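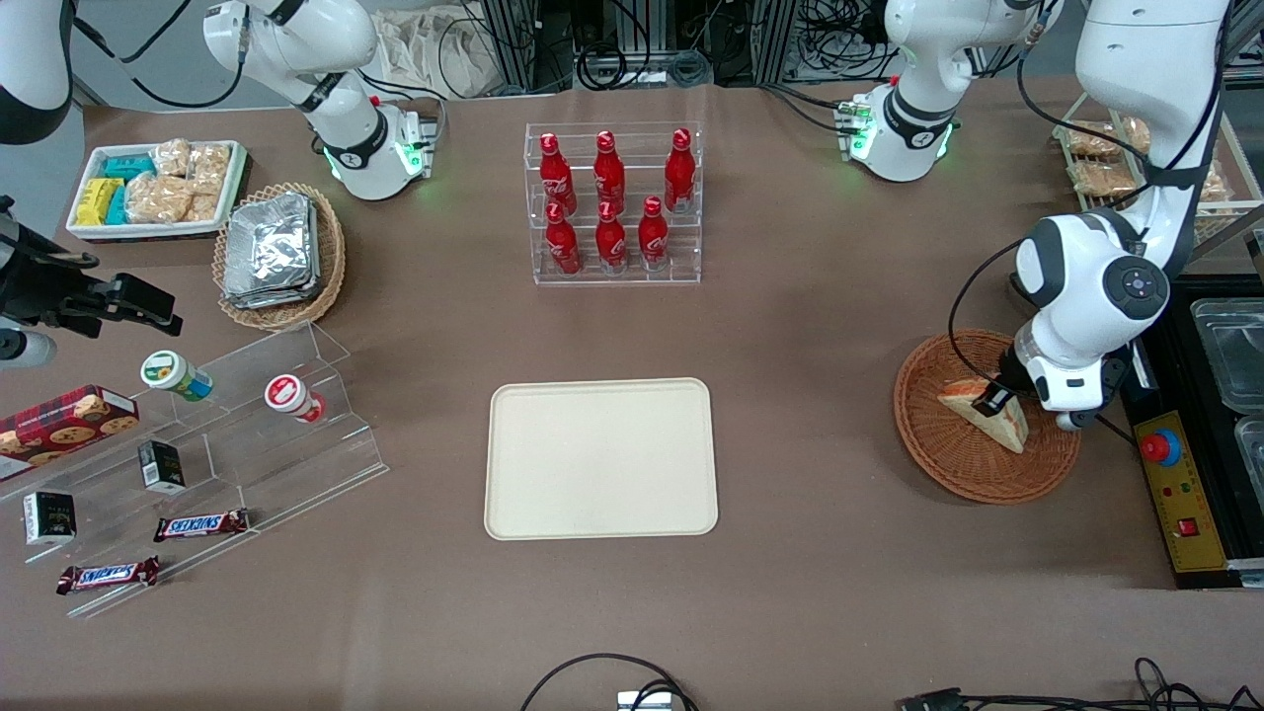
Wulan Harahap wrote in to ask whether a stepped riser would make any difference on a counter as small as hers, which has to hold the card reader, the tip jar and a plate of lemon bars before a single candy bar gets a look in. It was a fair thing to ask, and we sent her a long answer, and after a while it seemed silly to keep sending long answers one at a time when we could put the whole thing on the page.

So, yes, Wulan, it does. A small counter is where we like a riser best. Anything laid flat takes up its full length of counter, and whatever sits behind it can only be seen by somebody tall. Put the same goods on steps and the back row gets its chance too.

The Sarelia Three-Step Riser
Item 147

Our Sarelia is a clear acrylic riser with three steps, made for shop counters, reception desks, church hall tables, bake sales and the sort of office kitchen where people leave a dollar in a mug. We have sold display pieces at Gement for a good many years and this is the one we end up recommending most, partly because it goes with everything and partly because it is so easy to live with. It weighs very little, it has no screws, and you can move it with one hand while you wipe underneath with the other (and please do wipe underneath, crumbs have a way of traveling).

It comes out of the box in one piece. Peel off the protective film, give it a minute with a soft cloth, and you're ready to set it out. The film can be stubborn in the corners. Warm it with your palm for a moment and it will usually let go.

What to put on it

Candy bars and wrapped snacks are the obvious choice, and most of our customers start there. Lay them along the step with the name facing out, and leave a bit of space between one kind and the next. It's tempting to fill every inch! We do it ourselves when a delivery comes in. But a crowded riser is hard to shop from, and people don't like to reach for something if they think three other things will come down with it.

Small jars do nicely too, and soap, and little boxes of tea, and those tins of mints that always sell better near the register. Larasati Entili keeps seed packets on hers in spring and swaps them for greeting cards once the planting is done. Cards will want something to lean on, so stand them against the step behind. For loose baked goods we'd suggest a paper liner on each step, or better still, wrap them.

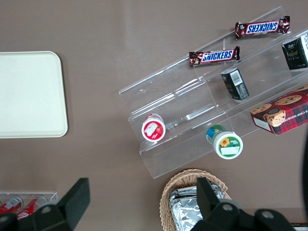
As for where it should go, we have always been fond of setting a riser at a slant. Square to the counter edge looks tidy and there is nothing wrong with it, but most people walk up to a counter from one side or the other, and if you turn the steps a little toward the door they'll have a good view of the goods all the way in. Try it for a day one way and a day the other and see which you like. The best light comes from above and slightly in front. If you have a window right behind the counter you may find that the sun catches the edges, which is pretty in the morning and a bit much by late afternoon, so move it along a foot or so.

A plain tray next to the riser is a nice companion for things that won't sit on a step, like apples or rolls of tape, or for change and receipts. Our Liler trays were made with this in mind, and they're sold separately so you can choose whether you want one.

Looking after it

Clear acrylic is tougher than glass in a tumble, but it scratches more easily, and that is the one thing to watch. Use lukewarm water, a drop of mild dish soap and a soft cloth. Paper towels will leave fine lines over time. Window cleaner with ammonia in it will cloud the surface, and so will rubbing alcohol, so keep both of those for other jobs. Please don't put it in the dishwasher. Fikri Sumampouw did, in July, and was kind enough to tell us exactly what happened to the middle step.

For dust, a barely damp cloth is plenty. A dry one tends to build up static, and then you have more dust than you started with.

The particulars

Width: 10 inches
Steps: 3
Finish: clear, with polished edges
Assembly: none needed
Suitable for: wrapped food, boxed goods, cards, small gifts
Not suitable for: hot dishes, candles, anything straight from the oven

Ordering

The Sarelia is sold singly or as a pair. If you're buying for a long counter, we'd go for the pair and set them a little apart, with something low in between. Each one is wrapped in tissue and packed in its own carton, and the cartons are worth keeping if you take your table to fairs, as Hafiz Yeoh does most weekends. You have 2 weeks to send it back if it isn't right for your space, and all we ask is that it comes home in that same carton.

We're often asked whether we can make one wider, or with a lip along each step for round things that roll. The wider one is being worked on. The lip we can do to order, and Warrick Ruawai in our workshop will be glad to talk it through with you. Tell him what you're planning to put on it and how deep your counter is, measured from the front edge to the wall or to whatever is in the way.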